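3. Materials and methods

3.1 Study area and stone supply

The survey was carried out in the lower Tremano valley, where dry stone walls divide most of the grazing land below the tree line. The walls are built from two kinds of stone. The upper farms use a hard grey sandstone taken from small pits on the slope, and the lower farms use a softer limestone that was carted up from the river terraces until the pits there were closed. Both kinds are often found in one wall, as gaps were filled with whatever lay nearest. Poduval and Gavrilă mapped the pits during an earlier study of the valley, and their map was used here to decide which kind of stone should be expected at each site.

Walls were included if they stood on open pasture, had no mortar in any part of their length, and could be reached on foot from a public path. Walls that had been rebuilt with a concrete core were left out, as were garden walls and walls next to metalled roads. The final sample held 83 walls, with a joint length of 986 metres once the stretches hidden by bramble had been taken off. The sampled lengths are not even: the walls on the Berar side of the valley are longer and straighter, and those on the Gethin side are broken up by gateways and sheep passages.

3.2 Wall measurements

Height was taken from the ground to the underside of the cope stones on both faces, and the lower of the two values was kept. Width was taken at the foot and just under the cope. The batter, that is, the inward slope of each face, was worked out from these values and checked with a plumb line at the midpoint of each stretch. Where the ground sloped across the wall, the uphill face was treated on its own, as soil creep tends to bury the lowest course and makes the wall seem shorter than it was when built.

Bulging was recorded as the greatest distance between the face and a straight batten held against the foot and the cope. A bulge was counted as active if fresh, lichen-free stone could be seen at the joints around it, and as settled if lichen crossed the joints without a break. This rule was proposed by Varghese for orchard walls and has not been tested on limestone, where lichen grows faster. We return to this point in Section 5.
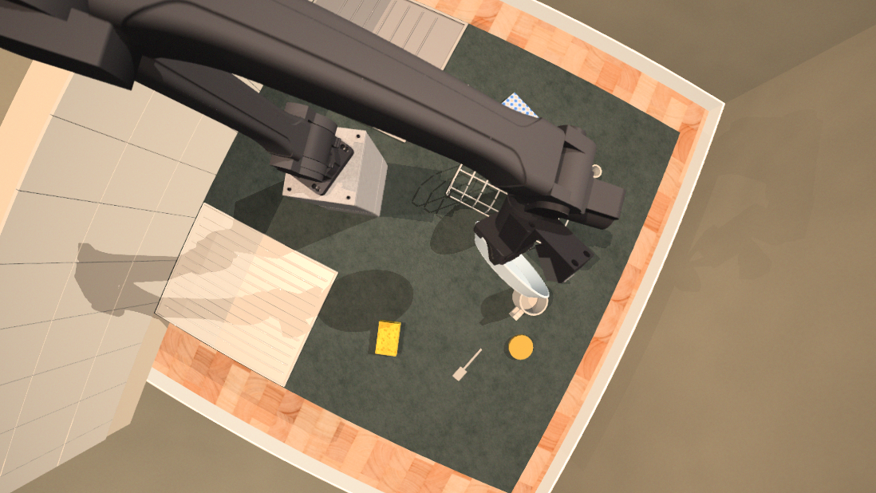 Figure 3. Rendered view of an arm on a pedestal, seen from above.

Through stones were counted only where both ends could be seen. Many builders in the valley trimmed the ends flush with the face, so the count is a lower bound and should be read as such. In walls with projecting through stones, the spacing between neighbours was measured from centre to centre along the course. Hearting — the small stone packed between the two faces — could be judged only at gaps and wall ends. It was graded as tight, slack or missing, and no attempt was made to pull stones from a sound wall in order to inspect it.

3.3 Classing of gaps

A gap was defined as any place where the cope had fallen and at least one further course had been lost. Gaps were put into one of 2 classes. Foot gaps are those in which the lowest visible course had moved from its bed, and head gaps are those in which it had not. The distinction matters for repair, as a head gap can be rebuilt from the fallen stone alone, while a foot gap needs the trench to be opened and the footing laid again. Where fallen stone had been carried off, the class was decided from the state of the footing only.

Gaps caused by trees were noted separately. Ash and hawthorn were the usual species, in most cases growing within a metre of the foot. A few of the walls on the Gethin side had been built up to a standing tree on purpose, with a proper wall end on either side of the trunk, and these openings were not counted as gaps.

3.4 Observer agreement

The first round of fieldwork was done by two observers, Mudaliar and Rajan, working from opposite ends of the valley. To test how far their grading agreed, 12 walls were visited by both, each without sight of the other's notes. Height and width agreed well. Hearting did not: one observer graded as slack what the other graded as tight whenever the wall end had been left open to the weather. The wording on the field sheet was changed so that only stone set back by a hand's breadth from the exposed end is graded, and the shared walls were graded again in October.

The revised sheet was used for all later visits. Grades given before the change were dropped from the analysis of hearting but kept for every other measure. The sheet and the rules for filling it in are given in Appendix B, in the form used since Jul 29, 2021.

3.5 Treatment of mixed walls

Walls holding both kinds of stone were given a mixing score, taken as the share of the face area made up of the less common stone. The score was read from a string grid hung against the face at each end and at the midpoint. Cope stones were left out of the score, as they were often replaced as a set and, on the Jastitz holdings in particular, were brought in from outside the valley. Patches of later repair were included in the face area if they were tied into the older courses, and scored separately if a straight joint ran from foot to cope.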